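Home Getting Started Frame Panels Care Spare Parts Contact

Section 4: Fitting the Roof Panels

By the time you reach this section, your Vistlow garden dome should be standing on its base ring with every beam in place. If a beam is still missing, please go back to Section 3 and finish it first. We know how tempting it is to start on the panels while the light is good, but the dome goes together much more happily in order.

Set aside a calm, dry afternoon for this part. July is lovely for it, though any still day will do, and a second pair of hands makes the lifting a great deal easier on the shoulders.

Before you begin

Lay an old blanket on the grass and unwrap the panels onto it, leaving the thin film on both faces for now. Each triangle has a paper label in one corner, and the labels match the plan folded inside the back cover of this guide. Bag 236 holds the panel clips, and the soft gasket strip is in the long carton marked Trerville.

Caution: Panels catch the wind like a sail. If the treetops are moving, put the kettle on and wait.

Checking the hubs

1. Stand inside the dome and look up at each hub in turn. You want the beams to run straight out from the center, with no gap where they meet it.

2. Press each beam gently upward with your palm. If it shifts, tighten its bolt by hand and then give it another quarter turn with the wrench.

3. Wipe the beam faces with a dry cloth. A little grit under the gasket can keep a panel from lying flat, and it is much harder to get at later on.

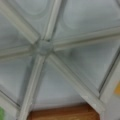 Can I start the panels at the bottom of the dome and work upward?

Please start at the top. The lower panels lap up under the ones above them, so a dome begun at the bottom has to be unclipped again before the crown will go in.

Fitting the panels

4. Cut the gasket strip to the length shown on the plan and press it along the beams of the first opening. Leave the corners slightly long and trim them once the panel is seated.

5. Peel the film back from the edges of the panel, just a finger's width, and fold it out of the way.

6. Have your helper raise the panel from inside while you guide it down onto the gasket from a steady stepladder. Settle the top corner first and let the other two follow.

7. Push in the clips, working from the middle of each side toward the corners. You should feel a small click with every one.

8. Go around the rest of the crown in the same way, then move down to the next row.

Note: Clips are stiff when they are cold. A few minutes in a bowl of warm water will loosen them up nicely, and they can go in damp.

Finishing up

9. Peel off the remaining film, inside and out, within 40 days. Left longer in strong sun, it tends to stick and come away in tiresome little pieces.

10. Run a garden hose gently over the roof and check inside for drips. A drip at a corner usually means the gasket was trimmed too short, and a fresh piece will put it right.

Replacement gasket can be ordered from the Uvbridge store as part 2431. When you are ready for the door, carry on to Section 5.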